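Mixed Fruit, One Plate

A shared plate of fruit looks like the simplest thing on a table. In storage terms it is a compromise, as each kind ripens on its own schedule and some of them hurry the others along.

Apples are the main source of trouble. They give off ethylene as they ripen, and kiwis respond to it quickly. Plums respond too, although a plum bought firm can stand a few days of company. Oranges barely react. Their limit is moisture: a damp spot under the fruit is enough to start mold. 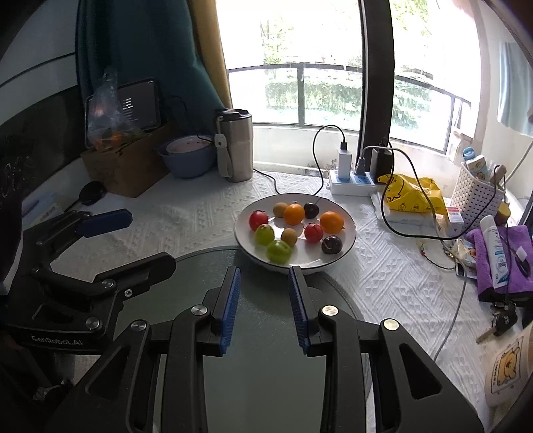
A reader in Strazds wrote that she gave up on deep bowls in May, after finding the bottom layer of plums split under the weight of the apples. She now keeps everything on a dinner plate in a single layer and turns the kiwis each morning.

The single layer has practical merit. Air reaches most of the skin, and soft spots show early. The drawback is capacity – a plate holds two or three days of fruit for a small household, and the rest has to go in the refrigerator. Apples keep longest there, in a drawer of their own. Plums and kiwis should go in only when ripe.

Wevcombe, which sells storage trays to grocers, recommends a gap of 13 millimeters between pieces. At home, a gap wide enough to lift one fruit without rolling the next will do. Wash fruit just before eating. Green apples bruise as readily as red ones, but the mark is easier to spot on pale skin.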